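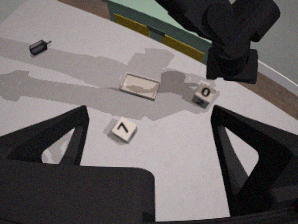 The public library in Darnmont will close its main reading room for two weeks in August so that the old study tables can be taken out and new ones put in. The tables now in the room are dark brown and have been there since the building opened. Readers who answered a survey in the spring said the dark tops made the room feel gloomy and were hard on the eyes next to white paper. The new tops will be a light gray, close to the shade of the tabletop shown with this item, and the chairs will stay as they are.

The library received 977 survey forms. Lighting and tables came up most often, followed by the noise from the heating vents. Longer Sunday hours were also a popular request, but the library said there is no money for them this year.

Work starts on a Monday, after closing. The reading room will be off limits until it is done, but the children's section, the front desk and the computer area will keep their normal hours. Newspapers and magazines will be moved to the hallway on the second floor. Books on hold can be picked up at the front desk as usual.

The library is buying 13 tables from Ekitport, which will deliver them and put them together on site. Two of them are higher than the rest and can be used from a wheelchair. Each table will have power outlets at one end.

Most of the old tables are going to the Trurnside branch, where they will be used in the basement meeting room. The others will be sold at the fall book sale. Prices have not been set, and buyers will have to arrange their own pickup.

The quiet study room on the second floor will stay open during the work. It can be booked at the front desk or by phone for up to three hours a day.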